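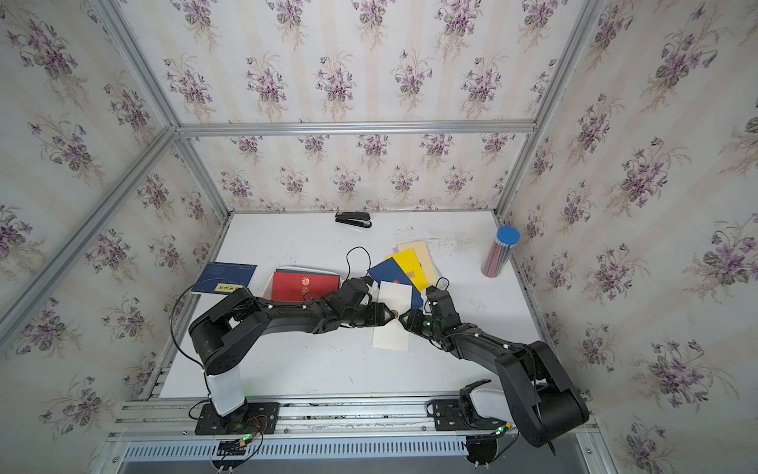

White card and red booklet on the white worktable, with the violet wallpaper behind.

Flesel Flat Tray, white: long-term review
By Phyllis Ashworth

The Flesel Flat Tray is a shallow, open plastic tray sold for notebooks, forms and loose papers. It comes in white only. There is no lid and no divider, and it does not stack with other trays in the range. Mine was bought in May and has been in daily use since then on a white tabletop, which is not the kindest background for a white product but does make any change in colour easy to spot.

I bought it to replace a wire basket. The basket marked the backs of softcover notebooks, and thin cards dropped through the gaps at the corners. A solid base cures both faults, so most of this review deals with the less obvious points: stiffness, grip, edge finish and how easily things come out again.

Construction

The tray is a single moulding. My sample weighs 81 g on a kitchen scale. The walls measure 28 mm on the outside and lean outwards slightly, which allows a hand to get under the bottom item without bending it. The top edge is rolled and has no flash. There is a faint mould mark in the middle of the underside, and it does not stand proud of the surface.

The base is flat to within what I can judge with a steel rule. On an earlier Flesel tray the centre was bowed upwards, and a single card placed in it would rock. The current one does not do this. Under load the base stays in contact with the table across its full area, so the quoted limit matters only when the tray is carried.

There are no feet. On a smooth tabletop the empty tray slides if you knock it with a sleeve. With notebooks in it the problem goes away, although it can still be pushed along deliberately with one finger. I tried four small felt pads and took them off again after a day, as they made the sliding worse. Rubber dots would be the better addition and Flesel ought to supply them.

Load

My usual contents are a stack of notebooks, pale blue on top, the rest mostly in warm colours. The set I weighed for this test came to 816 g. Lifted by the two short sides, the tray shows a slight sag in the middle with this load and returns to flat when put down. Lifted by one side it twists, and the top notebook will shift towards the low corner.

I then loaded it with copier paper to over 3000 g and left it overnight on the table. No cracks, no whitening at the corners and no permanent bend. I would not carry it in that state. The walls flex outwards under the fingers well before the base gives any trouble.

Height is the real limit. Anything above the wall is held in place by friction alone, and glossy covers have very little of that. A Kowalchuk notebook with a coated cover slides on another of the same type at a fairly small tilt. The uncoated Alari ones stay put. For a tray that stands still on a table this makes no difference.

Getting things in and out

Putting a notebook in is simple, as the sloped walls guide it down. Taking out the top one is equally simple. Taking out one from the middle means lifting whatever lies over it, and the tray has no cut-out at the front to help. A thumb notch in one long wall would improve the design more than any other change.

Single cards are the weak point. A thin card lying flat on the base has to be slid up the wall before it can be gripped, and with dry hands this can take two or three attempts. I now keep cards and thin booklets beside the tray, and use it for notebooks only.
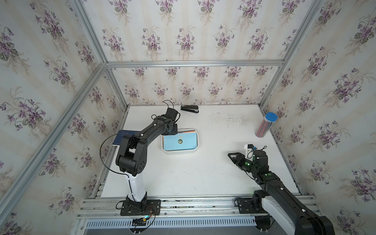

What to keep outside it

The tray is too shallow for pencils, which roll about under the notebooks and lift one side of the pile. A clear cylindrical tub with a blue lid does that job, and it sits at the back right corner of the table. A lid is worth having if the table gets bumped. The stapler also lives near the back edge. It does fit in the tray, but its weight pulls the notebooks out of line when the tray is moved.

Larger folders or books are best left flat to one side. I keep a dark navy one to the left of the tray.

Cleaning and wear

Pencil dust wipes off with a damp cloth. Ballpoint needs a little washing-up liquid and leaves a shadow if left for a week. After several months there are fine scratches on the base, visible only at a low angle to the light. The white has not yellowed next to the tabletop, which picks up grey scuffs rather more readily than the tray does.

I also had a Stindance tray of similar size on loan for comparison. It is stiffer and has rubber feet, but the walls are vertical and the top edge is sharp enough to catch on a paper cover. For notebooks I preferred the Flesel. For carrying things between rooms I would choose the Stindance.

Good points: flat base, smooth rolled edge, sloped walls, easy to wipe.

Bad points: no feet, no thumb notch, awkward with single cards, twists when lifted by one side.

Rating: four out of five for use on a table – three if you intend to carry it about.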